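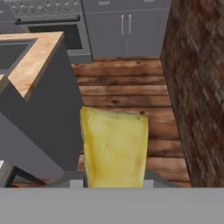 4. Where cooking noise and smell become a problem

4.1 Households and diaries

The diary part of the study covered 100 rented apartments in three towns: Asness, Hafstein and Brikberg. All of them were managed by Rillirix, and all had a kitchen that opened directly onto the room where people ate and sat in the evening. Apartments with a door between the kitchen and the main room were left out, as were households that had moved in less than a year before the start of the study.

Each household kept a diary through November. An entry was made every time someone cooked, and it recorded what was made, how long it took, who else was in the room, whether a window was open, and whether anyone was bothered. The last question was left open on purpose. In the pilot version we had offered a list of complaints to tick, and people ticked most of them. With a blank line they wrote less, but what they wrote was more specific. In total we received 3,000 usable entries. Entries with no time of day were dropped.

After the diaries came in, we held 20 interviews. Households were picked to include some that had reported many problems and some that had reported almost none. The interviews took place at the kitchen table or the counter, wherever the household usually ate, and the diary was on hand so that people could refer back to it.

4.2 Smell

We had expected smell to be the main complaint. It came up often, but people rarely described it as a problem while the cooking was going on. The trouble came later, when the main room was used for something else. A person folding laundry at nine in the evening would notice the fish from six. Coats kept on hooks near the stove were mentioned many times, as were curtains and sofa cushions. In Hafstein, where the buildings are older and the closets are few, several households had moved their coats into the bedroom and then complained about the bedroom.

Opening a window was the standard answer, and the diaries show how unevenly it was used. On mild days windows were opened early, often before the pan was on the stove. On cold days they were opened at the end, for a few minutes, and closed again as soon as someone in the main room objected. The range hood was used less than we had thought it would be. In the interviews the reason given most often was that it made talking difficult, and in an open room talking while cooking was what people said they liked best about the layout.

The position of the window made a difference to habits. Where the work counter ran along a wall beneath a large window, as in Figure 2, people tended to treat the window as part of the cooking area. They chopped there, stood hot dishes there, and opened it without thinking much about it. Where the only window was on the far side of the main room, opening it meant walking past whoever was sitting down, and it became something to ask permission for.
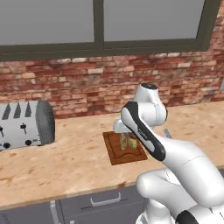 Wall surfaces were also raised, mostly in Brikberg. Tenants with bare masonry near the stove believed that it held on to grease and odor, and some had asked for tile or paint. We did not measure this and cannot say whether they were right. It did affect what they cooked. Frying was moved to the weekend in a number of these households, when the room could be aired for a whole afternoon, and weekday meals were boiled or baked.

4.3 Noise

Noise was written about in a different way. Smell entries were usually short and named a dish. Noise entries named a person and an activity: a child doing homework, a phone call, the end of a movie. The same sound could be recorded as a bother on one evening and left out on the next, depending on what else was happening in the room. For this reason we do not rank appliances by how annoying they are, although the blender would be near the top of any such list.

Running water was a larger issue than we had planned for. The diary form did not ask about washing up, and many people added it in the margin. Scraping plates, stacking pots and letting the faucet run were all described as worse than the cooking. One explanation is timing. Cooking happens while people are waiting to eat and are willing to put up with it. Washing up happens after the meal, when the others have turned to something quieter.

Households handled this in several ways. Some left the dishes until morning, and this led to arguments of its own. Some had a fixed time after which no water was run. In a few apartments in Asness the television had simply been turned up each evening until the downstairs neighbors complained, and the household had then tried to work out what the source of the trouble was. The layout of the room was seldom blamed at first. People tended to blame each other and only later the sink.
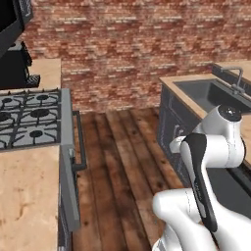 One respondent wrote that the sink should have been put on the hallway side, "because whoever is washing up is always standing with their back to us and shouting over the water." Similar remarks were made in six of the interviews. What they share is the complaint that the person at the sink is in the room but can't take part in it. The stove did not draw the same remark, even where it faced a wall in the same way.

4.4 Limits of the diary data

The diaries were kept in a single month, when windows are closed for much of the day, and the results for smell in particular should not be carried over to summer. Households that cooked little made few entries and so had little influence on the patterns reported here. The entries were also written mostly by the person who cooked. In the interviews, other members of the household sometimes remembered the same evening as noisier, or said they had stopped mentioning the smell years ago.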